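Saturday at the Cosden open day

I'd been meaning to get out to the Trimbridge works in Cosden for years, and on Saturday I finally did it! Parking was in the lower field (bring boots), and then it's a 15-minute walk up to the gate, where they hand you a paper map that I lost almost immediately.

I started in the long shed because it was raining. They do rollers, tubes and all kinds of round stock in there, and I'm a sucker for that stuff — my grandfather turned parts for a living and I grew up sweeping under his lathe. The guide had worked there 17 years and was happy to be interrupted, which was lucky for her, with me in the group. I asked way too much about surface finish and how much scuffing they put up with before a piece gets pulled. More than I'd have guessed, if it's only cosmetic!

Lunch was a sausage roll and very strong coffee in the Cullinane building. The line was about 100 people long when I joined it, so go early. I skipped the Prorau talk and went back to the shed for a second look, mostly at the pale grey cylinders, with their matte skin and those fine curly scratches you only notice up close.

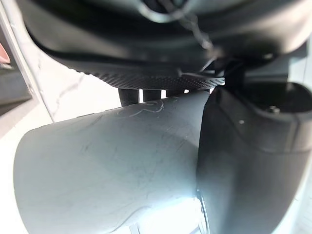
By then it was getting on for four and the rain had quit, so I took the long way back to the car and bought a jar of honey at the gate.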